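The Collmont Review
Published 25/02/2023
Features

A Closer Look at the Stitch

At the Collmont School of Surgery in Wetport, the closing of a wound is taught as a subject in its own right. Residents spend much of their first winter on it. They learn how a curved needle travels through tissue, how much thread to leave behind it, and how firmly a knot should sit on the surface. The school's course in wound closure, known as the Korletey Course after the lecture hall in which it was first given, is now required of every surgical resident before the end of the first year.

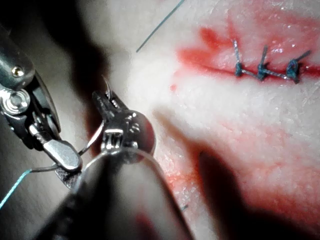
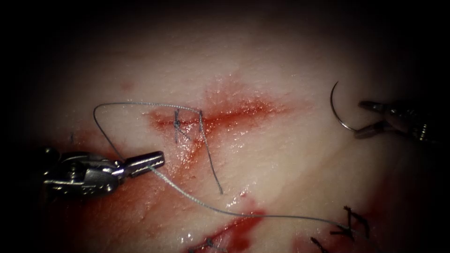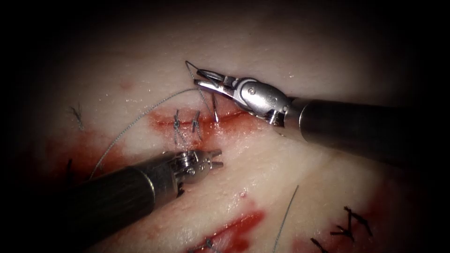
Curved needle, thread and tissue.

The curve of the needle governs nearly everything else. A straight needle must be pushed along a line and leaves little room to come back up. A curved one can be turned through the tissue on its own arc, entering on one side of the cut and rising on the other, provided that the wrist behind it turns as well. Residents are taught to let the needle follow its shape. When the needle is forced forward in a straight line, the hole widens, the tissue drags, and the point may come up well away from the place intended for it.

Before any thread is drawn, instructors look at the grip. The usual teaching is to hold the needle somewhat behind its midpoint, away from the end where the thread is attached. Held too near the point, it offers only a short bite. Held too far back, it may bend or swivel in the jaws. The angle is adjusted before the point goes in, and the course handbook devotes two full pages to the adjustment alone.

Entry follows. The point should meet the surface as close to a right angle as the work permits, and the distance from the edge of the wound should be matched on the far side. A stitch that takes a wide bite on one side and a narrow bite on the other will pull the edges out of line when it is tied. Depth matters in the same way. Residents often attend carefully to what they can see on the surface and less carefully to what lies beneath it, and a row of stitches that looks even from above may be quite uneven below.

Thread and tension

Most of the difficulty reported by first-year residents concerns the thread. A braided suture handles well and holds a knot securely, but a long length of it will catch on anything that stands in its path, including the ends of knots already tied. A smooth single filament passes through tissue with less drag and tends to remember the shape in which it was packed. Both kinds are used in the course, and residents are expected to describe the difference in their own words in the first written report.

Thread is drawn through slowly, in the direction in which the needle left the tissue. Pulling it upward or across can tear a small hole into a larger one. The school recommends that the length still to be used be laid well to one side before a knot is begun, with the short tail kept in plain view. Much time is lost in practice to tails that have been pulled through by accident, after which the entire stitch must be placed again.

Tension is harder to put on paper. The edges of the wound should meet and lie together without being squeezed. Too loose a stitch leaves a gap, and too tight a stitch can cut off the supply of blood to the tissue it is meant to hold. Swelling in the days after an operation will add tension of its own, and the knot must allow for it. Instructors at Collmont ask residents to stop after the first throw and look at the edges - pale, puckered tissue is a sign that the loop should be eased before the second throw is laid.

Separate stitches or a single run

The Korletey Course begins with interrupted stitches, each tied and cut on its own. They take longer to place, and each one adds a knot, but the failure of one does not release its neighbors. The spacing can be corrected along the way. Continuous closure, in which one thread runs the length of the wound, is introduced in November. It is faster and spreads tension along the line, and it relies heavily on the knots at its two ends.

Every resident keeps a practice log. The requirement is 300 interrupted stitches before the continuous method may be attempted under assessment, and the log records bite, spacing and knot for each session. During the last academic year the school received 1341 log sheets, all of them read and returned with written comments.

The Grukholm Collection, held in the school library, supports this work with older teaching materials: needle cases, printed knot charts and several bound sets of lecture notes. The notes show that views on spacing and on the choice of thread have changed a good deal, while the advice on following the curve of the needle reads much as it does in the present handbook. The collection may be consulted by residents and by visiting readers upon written application to the librarian.

Applications for the next session of the Korletey Course are accepted through the school office in Wetport. Residents from other hospitals may attend the opening lectures, subject to space in the hall.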